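Reference > Household > Waste and Cleaning > Bins and Containers

Pedal bin

By Gráinne Noonan, 1/28/24

A pedal bin (also step bin, step-on can) is a waste container with a hinged lid that is opened by pressing a foot lever near the base. It is found in kitchens, bathrooms, clinics, offices and waiting areas. Its main selling point is that the user's hands don't touch the lid. How much this matters outside a medical setting is less certain than the trade literature suggests.

Construction

Most pedal bins have a body, a lid, a foot lever and a rod or wire joining the lever to the lid. Better models add a removable inner pail and a damper that slows the lid as it falls. The damper is usually advertised as silent. In practice many of them wear out well before the bin does, and the lid goes back to slamming.

Bodies are made in plastic, painted steel or stainless steel. Round bins suit corners poorly and waste some floor space; rectangular ones stand flat against a wall but can be awkward to line, as most cheap bags are cut for a round opening.

Placement on carpet

Manufacturers tend to show their bins on tile. A good many end up on carpet, in offices, lounges and rented rooms, where a light bin may slide or tip when the pedal is pressed. Some makers supply a rubber ring for the base, though a ring that grips tile well does little on a short pile. Backing the bin against a wall is the common remedy and costs nothing. It also tends to mark the wall where the lid swings up, a point the catalogs leave out.
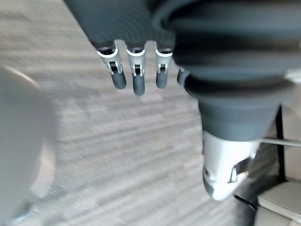 History

The origin of the pedal bin is often given with more confidence than the evidence supports. One popular account dates a foot-operated "refuse chest" to 1847 and places it in a hospital laundry. No drawing of the chest has been traced, and the accounts that mention it appear to copy one another. What can be said is that foot levers were already familiar from looms, lathes and organs, and that fitting one to a lid was no great leap.

The household trade came later. Brekulum sold an enameled model with a zinc pail, and Handholm followed with a plastic version in two sizes. Both firms claimed to have been first with the removable liner.

Color and labeling

Bright lids on dark bodies are common in shared buildings, where the color is meant to tell people what goes inside. The difficulty is that there is no single code. Yellow may mean clinical waste in one building, plastics or packaging in the next, and nothing at all in a third where somebody simply liked it. Small printed labels on the front are meant to settle the question. They are generally placed at shin height and read by few people.

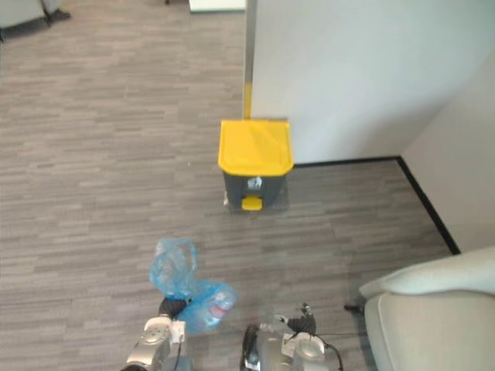 Gráinne Noonan
Contributing Editor, Household Objects

A yellow lid over a gray body, with a pedal to match the lid, is a typical pairing. The matching pedal does have some practical value, as a dark one is easy to miss against a dark body. Whether the lid color improves sorting is another matter. Lozano, which sells bins in five lid colors, has stated that colored lids cut wrongly sorted items sharply in a trial of 300 bins. The trial had no plain-lidded bins to compare against, and the figure should be treated with caution.

Bagged waste

Small amounts of trash often arrive at the bin already in a carrier bag, handles and all. A drink bottle dropped in this way takes up far more room than it needs to, and where bottles are collected separately the bag may have to be opened again by whoever empties the bin. Tying the handles keeps drips in but makes the contents harder to check.

Claims about hygiene

Rornuto advertises its steel model as "100 percent touch-free." This holds only until the bag is changed – the rim, the pail and the underside of the lid all have to be handled then. Pedals also collect dirt from shoes and are seldom wiped. A closed lid does hold back smell and flies to a degree, but a badly fitting one holds back very little, and food waste should be emptied often whichever type is used.

See also: Swing-top bin; Wastebasket; Bin liner

Filed under: Household containers, Waste sorting, Foot-operated devices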